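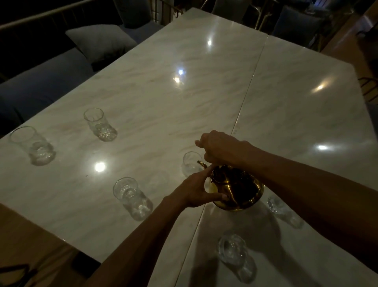
4.2 The open evening

The second round of sessions took place at the Perura open evening in December, in the lounge at Nosik, where visitors could watch tea being served by hand and then try to get the Bustlow planner to name each step. We had expected polite interest. Visitors proved keener on the tea than on the planner, and 11 of them asked when it would be poured.

The planner had been tuned on 1,191 clips from the Pelletier kitchen, a well-lit room with matt worktops and a single, very plain kettle. It had grown used to such comforts.

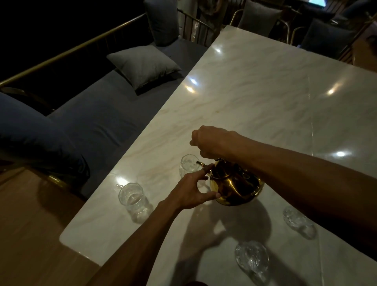
Figure 3. Two-handed hold on the pot during the tea task, open evening.

Errors at the open evening fell mostly into two groups. The first was false objects: a glossy marble top gives back the ceiling lights as small white highlights, and the planner was inclined to treat these as things it might be asked to pick up. The second was the grip. With one hand wrapped round the body of the pot and the other closed on its top (Figure 3), the planner had to choose between "hold" and "open", and it changed its mind with a freedom we would not tolerate in a waiter. Of the 2,496 step labels it offered, over 1,000 were one of these two words. We return to the grip labels in Section 5.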